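Skultdale Kitchen Tray Records
Data card, release 5
Issued 1/11/19

Summary

The Skultdale Kitchen Tray Records describe the metal trays held in the shared teaching kitchen at Skultdale and the ways in which they are set out, filled, cleared and returned to the shelf. The records are maintained by the Plerley Household Studies Unit. They are intended for researchers and instructors who work on food preparation, kitchen layout and the handling of everyday equipment.

Contents

The release consists of 31 session folders. Each folder contains a setup sheet, a set of still pictures and a plain text log. The setup sheet states which trays were in use and how they were arranged on the counter at the start of the session. The log is kept by the session lead and uses the terms given in the file terms.txt. Sessions last 60 minutes, with setup time excluded.

Folders from the September sessions follow the earlier naming pattern and have not been renamed. Users who combine them with later folders should consult names.txt first.

Terms used

"Tray" refers to any flat-bottomed metal vessel with a raised rim, whatever its depth. "Far" and "near" are given from the working side of the counter. "Nested" means that one tray rests inside another. "Paired" means that two trays stand on the counter together and are treated as one station. Finish is recorded as brushed, polished or worn. Where the metal could not be established, the entry reads "steel or aluminum" and should be left that way in derived work.

Picture selection

Pictures were reviewed by Funmilayo Haruna and Sepehr Mohammadi. A picture was kept if the rim of at least one tray could be followed clearly enough to judge its shape. Uneven light on the metal was not grounds for removal.

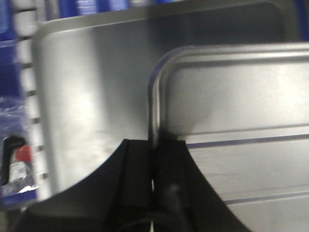
Corner shape is entered separately from depth. The two were held in a single field until release 4, and several users reported that shallow trays with rounded corners were being grouped with bowls. The single field has been withdrawn.

Known limitations

Roughly five logs have gaps in the clearing stage. Tray sizes are nominal. Lids are not covered.

Access and corrections

Requests for access should be addressed to the Orkeo records desk, stating the folders required and the purpose of use. Corrections should cite the folder name and the line of the log concerned.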